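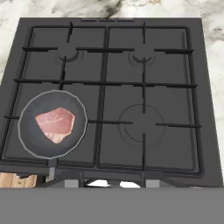 Simulation track: kitchen task, June update

The simulation group of the Brarnville Robotics Club has moved its kitchen task from the drawing stage to regular runs. The task is short to describe. A piece of meat is in a frying pan on the front left burner, and the arm has to move the pan to the larger burner at the front right without losing the meat. The policy gets one overhead camera view and the joint positions. It gets no depth and no labels for the burners.

Hok-lam Kong built the current set of kitchens. Each one keeps the same four-burner layout and changes the counter, the cabinet finish, the lighting and the starting angle of the pan handle. There are 124 layouts in total. The students train on 104 of them, and the other 20 are held back for scoring. Please do not open the held-back folder on the club machines, even to check a file name. Two teams did this in the spring and their scores had to be thrown out.

Training data comes from the club's own demonstrations, recorded with the two hand controllers in the back room. The shared set now holds 4,000 runs. Brijesh Agarwal has gone through them and removed runs where the arm sat still for more than a few seconds at the start, as these were teaching the policy to wait. Teams that downloaded the set before this change should download it again.

Most failures so far fall into two groups. In the first, the gripper closes short of the handle and the arm carries on with the lift as if it had the pan. In the second, the grasp is good but the pan is lifted too little, and its base catches on the grate bars partway across. The meat then slides to one side and the pan tips. Nisha Negi's team has cut down the second type by adding a small reward for height during the first part of the move. Their notes are in the shared folder under Meesuk, the name of their policy.

The contact settings were also changed this month. The old friction value for the grate was too high, and a pan set down at a slight angle would stick there - this made several placements look better than they were. Scores from before the change are kept on the board in gray and will not count toward the final ranking.

The next step is the real arm. Ismail Kamel is fitting the Drollon gripper pads to it and will use a cold stove and a rubber steak. A team needs 12 clean placements on the held-back layouts before it can book time. Booking requests go to Everaldo Bittencourt, with the policy name and the date of the last training run.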